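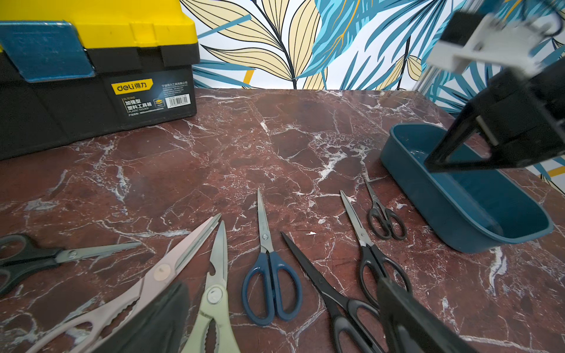

# Grindari scissors set

Notes on a small collection of pictures of scissors being sorted on a marble table. If you came for hammers, you want the Zutton set, which has its own README and its own problems.

Last edited 22 March 2019.

## What's in it

- 439 clips, 12 of them held back for testing
- scissors of several sorts, from small black-handled ones up to kitchen shears
- one toolbox, yellow and black, marked "deli"
- one teal bin
- a table in dark red marble with white veins, and leafy wallpaper with strong opinions

The number of scissors on the table changes from clip to clip. Don't assume a full set, and don't write a loader that does -- we did, and it sulked.

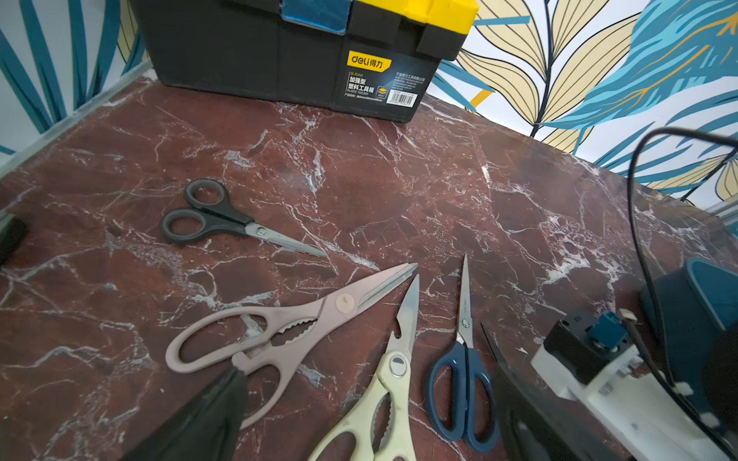
## Labels

Each pair gets one label: `small`, `large` or `shears`. Handle colour goes in a separate field. We spent most of November arguing over pink versus mauve and settled on `pink_mauve`, so please don't open another issue.

Blades that lie across a white vein are tagged `vein`. Thin veins look a good deal like thin blades if your model is tired.

## Layout

 grindari/
 clips/
 labels.csv
 wallpaper_crops/

The last folder holds 100 crops of leaves. Skomico asked for them and has yet to say why.

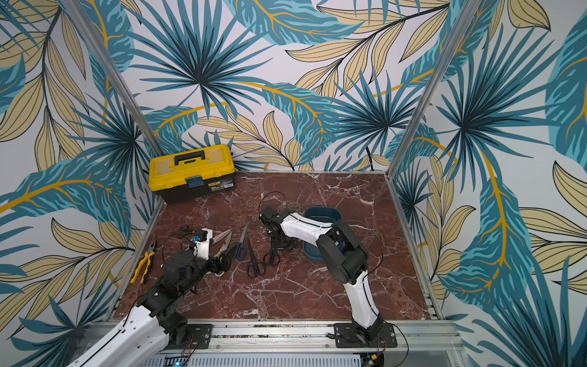 *Table, toolbox and bin, wide view.*

## Known faults

- Clip 480 doesn't exist. The numbering skips, so read the file names from `labels.csv`.
- `toolbox_side` is blank in the Duan batch. Patches welcome.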